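Records and Filing for Small Offices
Unit 2 handout: Binders, folders and where paper goes
Instructor: Getsemaní Barajas 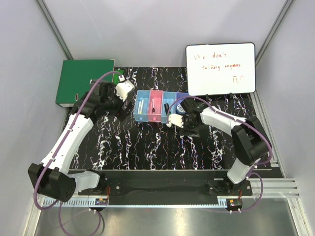
Fig. 1. Green binder lying flat, spine edge toward the front.

Reading before class: the Clultell packet, first section only. Bring your own sample folder if you have one. Bring a pencil too, as the labels we practice with will be erased and reused.

1. What counts as a record

A record is any paper or file that shows what an office did, agreed to, paid, received or decided. A signed lease is a record. So is a delivery slip with initials on it. A printed menu from the lunch place down the street is not a record, and neither is a second copy of a memo when the first copy is already filed.

Most small offices keep too much of the second kind and lose track of the first. When you start in a new office, spend your first day with the cabinets only reading. Do not move anything. Write down what each drawer seems to hold and what its label says. These will often disagree, and the person who uses the drawer every week will know why.

Terms for this unit:

Active record - used at least once a month.
Inactive record - kept for legal or business reasons, seldom opened.
Copy of record - the one version the office treats as the real one.
Retention period - how long a record must be kept before it can be destroyed.
Out card - a card left in place of a file that somebody has taken.

2. Binder or folder

Use a binder when the pages have a fixed order and people will turn through them: procedures, price lists, meeting minutes, safety sheets. Use a folder when pages are added as they come in and are usually looked at one or two at a time.

Binders stand upright with the spine facing out. A binder stored flat gets things stacked on top of it, and after a while the bottom one in the stack stops being used. If a shelf is too low for the binders to stand, move the shelf. Flat is fine on a work table while you are adding or removing pages.

Do not fill a binder past the point where the cover closes level. Start a second volume and mark both spines (Vol. 1, Vol. 2). Put the date range on each spine, and leave the end date in pencil on the volume still being filled.

3. Color

Color is a help to the eye and should never be the only label. Cudier, the supply company we use as our case study, gave green to accounts, red to personnel and blue to vendors. This worked for several years. Then the office ran out of blue in December and bought gray, and two people made two different guesses about what gray meant.

Rules for color in this course:

Every color has a word that goes with it, and the word is printed on the spine or tab.
The color key is taped inside the door of the first cabinet.
A new color needs a line in the key before it goes on the shelf.
Five colors at most. Past that, people stop remembering them.

Some people cannot tell red from green easily. If you use both, the printed word matters even more.

4. Filing order

Alphabetic. Good for names of people and firms. Decide early how you treat "The" at the start of a name, names with more than one part, and accents. In our practice set, Ní Mhurchú is filed under N, with the space counted, so it comes ahead of any single-word name starting with Ni. Other offices do this differently. What matters is that the rule is written down.

Numeric. Good for invoices, case files and job numbers. You need an index that ties each number to a name. Pad short numbers with zeros so they sort properly: 0225, 0546, 2993. Without the zeros, a computer that sorts the numbers as text will put 2993 ahead of 546.

By date. Good for mail logs and bank statements. Newest in front, unless the office has always done the reverse.

By subject. The hardest of the four. Two careful people will pick different subjects for the same letter. Keep the subject list short and add cross-reference sheets. A cross-reference sheet is one page that says "see" and gives the place where the real record is kept.

5. Taking files out

A file that leaves the drawer gets an out card with the borrower's name, the date and where the file is going. Elsie Hollis will be our guest for this part of the class. She ran the file room at Zastgate and will go over the card she designed there, which has one extra column for the date the file is expected back. Please have a question ready for her.

Check the out cards once a week. If a file has been gone longer than two weeks, ask the borrower whether it is still needed. Often it has been passed on to someone else, and the card should be changed to show that.

6. Getting rid of things

Never destroy a record on your own say-so. Check the retention schedule, fill in the disposal form and get it signed. The form itself is then a record and is kept - in most offices, for good.

Anything with names, addresses, pay or account numbers is shredded. Plain recycling is for blank forms, catalogs and duplicates with nothing personal in them.

If the office is being sued or audited, all disposal stops for the records involved, even those past their period. This is called a hold. Only the person who placed the hold can lift it.

Homework

Draw a plan of one drawer or shelf at your workplace or home. Mark what is on it now and what you would change. One page. Then write a color key with no more than five lines. Both are due Aug 16, 2026, on paper, name in the top right corner.

Next unit: shared drives and naming digital files.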